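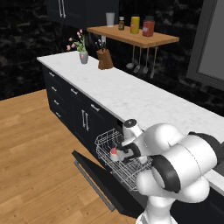
Wasville council to set rules for use of phone-extraction equipment

Wasville Council has published draft rules on when its investigators may copy the contents of a mobile phone, following a review which found that the equipment had been used without a written policy since its purchase.

The rules would apply to the council's trading standards, housing fraud and licensing teams. They would require a senior officer to approve each extraction in writing, and would limit the search to material connected with the matter under investigation. Residents and traders who hand over a device voluntarily would receive a form setting out what will be copied, how long it will be kept and how consent may be withdrawn.

The review was carried out by Apinya Kongkaew, an independent adviser on information law, at the request of the council's audit and governance panel. Her report examined 14 cases in which the equipment, supplied under the name Tarkum, was used by council staff. In 10 of them the entire contents of the phone were copied, including photographs, private messages and location records. The report states that a narrower search would have been enough in most of those cases.

The report does not allege that any officer acted in bad faith. It notes that staff had been trained to operate the equipment but had received no guidance on the law governing its use, and that records of consent were incomplete. In several cases the only note on file was an entry in an officer's diary.

"A phone holds details of the owner's family, health and friendships, and of other people who have never been asked for their agreement," Ms Kongkaew writes. "A public body which wishes to examine one should be able to show who gave permission, for what purpose and on what date."

The equipment is leased from Ruangrit, a company based in Rivholm which supplies software to local authorities and private investigators. The company said in a statement that Tarkum could be used only on a device in the operator's possession, and that it did not allow phones to be monitored remotely. It added that responsibility for lawful use lay with the customer.

The review asked Ruangrit whether copied data had passed through the company's own servers at any stage. The company replied that files were stored on the customer's premises, although limited technical logs were sent to Rivholm for maintenance. The report recommends that the council obtain a full description of those logs before the lease is renewed.

The council has accepted all of the recommendations. Use of the equipment has been suspended until the new rules are adopted – except where a court has ordered that a device be examined – and material held without a clear record of consent will be deleted. The people concerned will be told by letter before this is done.

Comments on the draft may be sent to the council's information governance office until the end of October. Paper copies are available at the main library and at the council offices in Wasville.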